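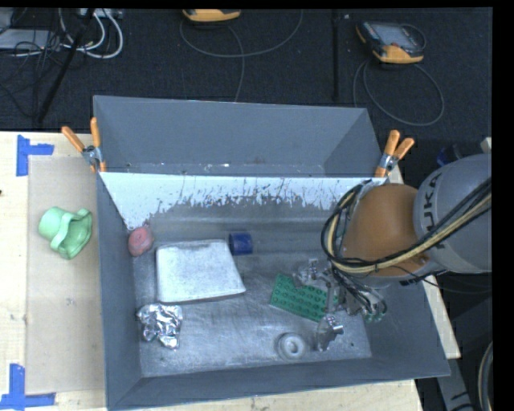

Kit de vaciado de cubeta Janico para aulas y clubes de robótica
Referencia 2186

Cuando en el club Wanddale empezamos a preparar el reto de recogida, perdimos casi todo el primer trimestre discutiendo con qué practicar, y de aquellas tardes (largas, ruidosas y bastante divertidas) salió este kit. Lo hemos ido puliendo con los grupos de bachillerato y de formación profesional, y nos hace mucha ilusión que ahora lo puedan usar otros centros.

La idea es sencilla de contar y entretenida de resolver: una cubeta gris sobre la mesa, piezas repartidas por el fondo y un brazo que tiene que sacarlas y dejarlas en la zona de entrega. Hay cosas fáciles de agarrar y otras que dan guerra, como una placa verde de construcción con tetones, un cilindro corto azul oscuro o una bola arrugada de papel plateado, ¡que es la favorita de los alumnos y la pesadilla de quien programa la pinza!

Qué incluye
Cubeta de paredes inclinadas
2 pinzas de resorte con mangos naranjas para fijarla
Juego de 9 piezas surtidas
Cinta azul para marcar la zona de entrega
Cuaderno de 6 sesiones, en español

El brazo y la pinza no van incluidos. El cuaderno no depende de ningún modelo concreto, así que cada equipo puede aprovechar lo que ya tenga en el taller.

Para la competición
El kit sigue el reglamento de la Copa Montes, categoría Punon. Los equipos que se inscriban en septiembre pueden entrenar con él desde el primer día, y las piezas sueltas se reponen por separado, que alguna siempre acaba perdida en una mochila.

Llevamos ya más de 2000 intentos de agarre apuntados en la libreta del club, con sus tachones y sus manchas de café. Si tenéis dudas sobre el montaje o queréis pedir varios kits para el mismo centro, escribidnos desde el formulario de contacto.

Ficha actualizada el 6 de agosto de 2019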